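The Orange Jacket

When the laundry service Sinaga closed its folding hall, Kamarul Pelupessy was fifty-one years old and he had folded other people's clothes for half of that life, 26 years. He knew the weight of a wet hotel towel and the weight of a dry one. He could close a shirt in the time another man needs to find the collar.

They did not dismiss the folders at once. First they brought the new machine, which was named Trudo, and put it behind a yellow line at the end of the hall. Trudo could do towels. It did them slowly in the beginning, and the folders stood with their coffee and laughed when it dropped one. In August it dropped no more towels. The night shift became smaller, and then there was no night shift.

"It can't do jackets," said Meral, who had the table beside his.

"It can't do jackets yet," said Kamarul.

He was right, and this was how he got his new work. A woman from Trudton, the company that built the machine, came to the canteen with a gray suitcase. She opened it on the table between the salt and the napkins. Inside were two grippers with handles, each one with black jaws like the beak of a large bird. She explained that the folders could take a pair home. They would fold and pick up their own clothes, in their own rooms, and what the grippers recorded would be sent to the company. The pay was by the item. For 3225 items there was a bonus.

"Why at home?" asked somebody.

"Because here everything is white and flat," the woman said. "People don't live on white tables."

Meral said loudly that she would not teach the thing that was eating her bread. She took her coat and went out, and five or six others went with her. Kamarul looked at the door for a while. Then he signed the paper. He had rent to pay, and also he was curious, which he did not tell Meral.

The first evenings were a humiliation. His hands knew everything and the grippers knew nothing. If he wanted to take a sleeve, he took air. If he wanted to take one layer, he took four. He sat on the edge of his bed with a sweater on his knees, a man with his experience, and he could not turn it over. He felt like a child who eats with sticks for the first time. His daughter Lina watched from the door and tried not to smile.

"Give me," she said. "Please, only once."

She was nineteen and studied to be a dental assistant, and she was better at it than he was. He did not know whether he should be proud. After that they shared the work. He did the shirts and the trousers in his room, and she did the difficult things in hers, in the evening, after her lessons. Trudton allowed this, there was a second form for family members. The heaters in the building were weak in January, so she worked in her thick pink sleeves and talked on the phone to a friend through a small speaker, and through the wall he heard her say, "No, no, wait, it's slipping."

The orange jacket had belonged to her mother, who now lived in another city with another husband and had left it on the hook. It was the kind of jacket that is mostly air. The list from Trudton said "padded outerwear, minimum 40 repetitions", and it was the only padded outerwear in the apartment.
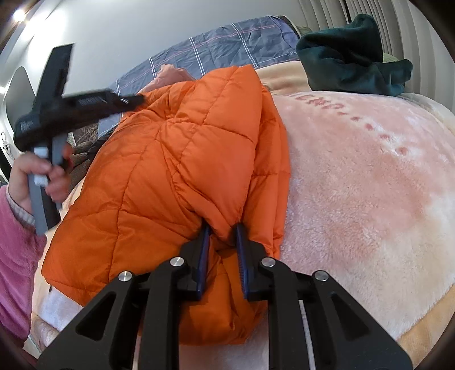 Padded outerwear: a pinch of the orange jacket between the jaws.

"You have to take it at the fold," Lina told him. "Don't take it big. If you take it big it runs away."

"I know how to take a jacket."

"With hands you know."

He sat down on her chair and watched. She brought the jaws down and waited a little before she closed them, and in this little waiting he recognized something. It was his own. He did the same thing with the hotel blankets, he let the fingers rest on the cloth for a moment to feel which way it wanted to go. He had never shown it to her. She must have seen it when she was small and came to the hall after school, and did her homework under his table among the warm sheets.

"What?" she said.

"Nothing. Do it again."

She did it again. She did it until almost midnight, and the next day also.

In spring the machine did jackets. Kamarul was then back at Sinaga three days a week, in a new position for which nobody had found a good name, so on the paper it was called "floor support". The tables were gone. Where Meral had stood for eleven years there was a plastic curtain and behind it three Trudos working without talk. The hall was quiet in a way that hurt his ears. Before, there was the radio, and the argument about the radio. Now he walked from one machine to the next with a tablet under his arm, and when a machine stopped, he pulled out what it had made a knot of and pressed a green button. His back was better. His hands became soft, and this he did not like.

He still saw Meral sometimes. She worked at Prandden, the bakery next to the bus station, where they still packed the rolls by hand. The first time, she gave him his bread without a word. The second time, she put one roll too many in the bag.

"So how are your students?" she asked.

"They are good with towels."

"And who cleans up after them?"

"I do."

She laughed at this, and it was not an unfriendly laugh. Then she said the bakery owner had received a visit, too, from a man with a suitcase. She wiped the counter and looked at the street. "I told him I will not do it," she said. "But I asked how much it pays."

Kamarul told her how much. He told her also about the handles, that one should hold them lower than one thinks, and that the thumb gets tired first. She listened with her arms crossed. A customer came in and she had to turn away, and he took his bread and caught his bus.

The shift after that was a long one. A ski hotel had closed for the season and sent its rental clothes, nearly 2000 pieces, in rolling cages that filled the corridor up to the fire door. The machines took from the cages and folded, took and folded. Kamarul stood behind the yellow line and drank his tea. Second machine from the left, a red jacket came onto the plate, fat with air. The arm went down over it, and the two fingers opened.

Then they stayed where they were. It lasted less than a second. He looked at the tablet in case there was an error, but the tablet was green. The fingers rested on the cloth, then they closed on a small piece at the fold and lifted, and the jacket came up as it should.

He put down the cup. He watched the next one, and the next. Each time there was the same short rest before the closing.

The shift leader, a young man with a new beard, came and stood beside him. "They have this delay on the padded stuff," he said. "I reported it to Trudton already. If they take it out, we win maybe two hours in a week."

"Don't let them take it out," said Kamarul.

"Why? What does it do?"

He wanted to explain. He lifted his hand and held it flat over nothing, over the air above the yellow line, and tried to find the words for what the hand was doing. The young man waited politely. Behind them a machine stopped and began to beep.

"It listens," Kamarul said finally, and he heard himself that this sounded foolish. "Without it they will take too much, and it will slip. Write that. Write that it will slip."

The young man wrote it on his tablet. Kamarul went to the machine that was beeping, opened the guard, and put in both hands up to the elbows to find where the sleeve was caught.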